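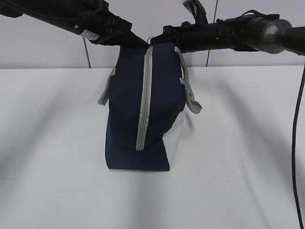 Bring the soup back in winter and I'll never miss a week, one of our Skemosham regulars wrote on the comment sheet in June, and we are so happy to report that the soup is back! It has been on the menu since the first cold week, and the comment sheets have been full of it.

Fairweather Lunch Program
Progress report to the Gredberg Fund, 7 January 2026

We served 3899 lunches in the second half of the year, across Durholm and Skemosham. Going into the fall we were a bit nervous about the Durholm side (new hall, new oven, a parking lot that floods), but people found us right away and they kept coming. Quite a few who used to take a meal home now stay and eat with everyone else, and the room gets wonderfully loud.

The navy bags with the gray trim go out with the take-home meals. They come back the following week and get wiped down before they are packed again.
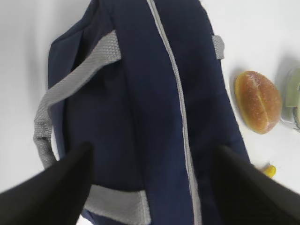
Deliveries to people who can't get out grew too. We now have 20 households on the Durholm route and had to split it in two, with the second half leaving after the first lunch sitting. It makes for a long day in the kitchen but the food arrives in much better shape, especially the potatoes.

What your grant paid for this period: the second-hand oven, a new freezer, and the hall rent in Durholm for 4 months. The freezer came in under budget and we would like to move what's left over to produce, if that's all right with you. Onions and carrots cost us more than we planned for.

Not everything went to schedule. The cooking afternoons for older men have only happened 3 times so far, as the hall was double-booked through much of the fall. The ones we did hold were a joy, and the lentil pie from the last one has gone straight onto the regular menu. We have firm dates from the hall for the spring and plan to catch up by June.

Still open: the food safety refresher for the Skemosham kitchen, and a ramp for the side door in Durholm. We have one quote for the ramp and are waiting on another, and will send both along with the next set of receipts.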